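Board room, Brollach: the gallery page

Quick page, written between two jobs. People keep asking what the Zuvon boards look like set up, and how we lay them out, and every time I type the same reply from scratch. So, one page. Captions first draft. Will tidy when there's time (March, probably, which is what I said last time).

For anyone new: Zuvon is our set of small test pieces. They live in drawers, they get laid out on a board, the board goes on a table, people work on it, then everything goes back in the drawers. Whole thing. The room is at Brollach, ground floor, left past the coat hooks. The Senard room has its own set and its own page and does some of this differently. We don't argue about it. Much.

THE DRAWERS

Shallow ones, long side to the wall. 284 pieces in the full set when nothing is missing. Something is usually missing. Last time it was under the drawer liner, been there for weeks.

Labels are on the inside lip so you have to pull the drawer to read them. Bad idea, mine, too late, everyone has learned it now.

Top drawer sticks in damp weather. Lift and pull. Do not yank, you'll be on your knees picking up pieces until lunch.

Spare labels in the tin. Not the tall tin, that's screws.

THE BOARDS

All white. We tried gray for a while and it looked very smart and you couldn't find anything on it by four in the afternoon. Back to white.

They mark easily. Damp cloth, then dry cloth. No spray, the spray leaves a haze, and you only see the haze later when the light's on it and there's no time left to do it over. Pencil wipes off. Ballpoint doesn't. Whoever did the ballpoint, it's still there, we see it every single day.

Boards come from Surdu, cut to size. Ask for the edges eased or they arrive sharp enough to take the skin off a thumb. Two that came warped went back. They were nice about it, slow but nice.

Stored upright, face to face, sheet of paper between. Leaning them back to back is how you get scuffs.

THE TABLE

Dark top. Picked for the contrast, you can find the edge of a white board on it from across the room, and if a piece comes off the board you have a fair chance of seeing where it went. Dust shows. Every bit of dust shows. Wipe before, not after, and let it dry properly before a board goes down.

Bring the board in over the front, set down the near edge first, then lower it. Don't slide it. The sliding is what made the lines in the old top, and also what sent half a layout on the floor the week we had visitors.

Nothing else gets parked on there. No mugs, no phones, no "just for a second."

THE CURTAIN

Black, behind the table. Before that it was a plain wall with a radiator, a notice board, somebody's bike helmet, and a calendar from two years back, and every picture we took was a picture of the calendar.

Drop is 196 centimeters on the order form. I wrote it down wrong the first time and we had a curtain that finished at knee height for most of a winter. Hem was redone by hand, badly, by me. Don't look at the hem.

Lint roller on the hook. Roll downward, top to bottom, or you just push it all into the folds. Steam it if you have the patience. I don't.

SET UP

White board on the dark table, small test pieces laid out on it, black curtain behind. Both arms up over the table.

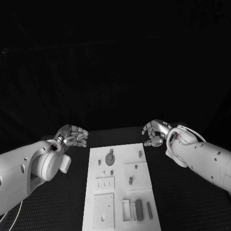 A reader from the Senard side wrote in to ask why we bother with a board at all, when the pieces could go straight on the table and save a step. They do it that way for short sessions, they said, and find it quicker, and they've never missed the boards.

Fair question. Quicker, yes, to start. But with a board you can lay out at a side bench while the table's still busy, then swap one for the other. Also you can lift a whole layout away at five o'clock and put it back at nine with nothing moved. Try that with a table. For a short session I'd maybe do it their way too. We don't get many short sessions.

LAYING OUT

Done at the side bench, standing up. Sitting down you get the far row crooked every time, I don't know why, something to do with the angle.

Far row first, work toward yourself. Otherwise your sleeve goes through what you already placed. Push your sleeves up. Take the bracelet off.

33 millimeters between pieces is the standard gap. There's a strip of card cut to that width, lives in the second drawer. If the card is gone, cut another from the cereal box, measure it twice. Do not do it by eye and then write "standard gap" on the sheet. We've had that. Took a whole afternoon to work out why the second run didn't match the first.

Big pieces aren't anchors. People always want to put the biggest one in the middle and build round it. Follow the sheet.

Check from above, then check from the side. Anything leaning shows up from the side.

When it's right, initial the sheet and leave it alone. No nudging. I'm the worst for this, I'll walk past and straighten something and then have to do the whole check again.

THE SHEETS

One sheet per layout, number in the corner. There are 17 layouts in use now. More in the folder but those are retired, please don't pull from the back of the folder, the gaps on the old ones were differnt and nothing will line up.

Pencil on the sheets. Date them. Write what changed in words, an arrow on its own means nothing a month on.

Coffee ring on layout nine is part of layout nine now.

LIGHT

Two things. Overhead on, blind down. With the blind up you get a bright stripe that creeps over the board through the morning and everyone shifts about to dodge it. Blind down from the start, leave it down.

If the small pieces throw a long shadow, the lamp's too low. Raise it till the shadows are short and sort of tucked in. There's a strip of tape on the stand showing where. The tape falls off, I put it back, roughly right.

The white board bounces light up. Nice in winter, bit much in summer. Turn the lamp down a notch from June on.

PACKING AWAY

Board comes off the table before any piece comes off the board. Yes it's tempting. No.

Back at the side bench, pieces go in the drawer in the order on the sheet, near row first this time. Say them out loud if you're tired. It looks silly and it works.

Anything chipped goes in the envelope, not the drawer. Write on the envelope. An envelope of unlabeled chipped pieces is how we ended up replacing three that were fine.

Board wiped, paper sheet on the face, back in the rack. Table wiped. Curtain stays where it is, don't draw it back, the rail is fussy and the far end comes off its hook. Lamp off at the wall.

If a piece is missing: floor, then your own cuffs, then the drawer liner, then the drawer below. It's nearly always the cuffs.

A FEW ANSWERS

Can you borrow a board? Yes, not the newest ones. Bring it back clean and flat. Flat means not in the trunk of a car under a spare wheel.

Can you borrow the pieces? No. Sorry. See above re: something is usually missing.

Do we sell the layouts? No, but you can copy a sheet if you come by. Bring your own paper, the copier tray is a sore subject.

Is the curtain velvet? I've been asked this more then anything else on the page. It's the one that was in stock. I'd buy it again, one size longer.

Does the dark table have to be dark? Ours does. Yours can be whatever you like. If your boards are dark, get a light one, same thing the other way round.

Room's open mornings from nine, afternoons if somebody's in. Knock, the handle sticks. Side bench is free most days after two if you want to practice laying out, card strip's in the second drawer, please put it back there.

To add when I get to it: the rack, the side bench, the envelope shelf, a proper close one of the card strip next to a ruler so people can cut their own. And the Senard people have promised one of their table with no board on it, we'll put it next to ours.

Comments are on till the end of the month. Corrections to the drawer section especially, I did that part from memory.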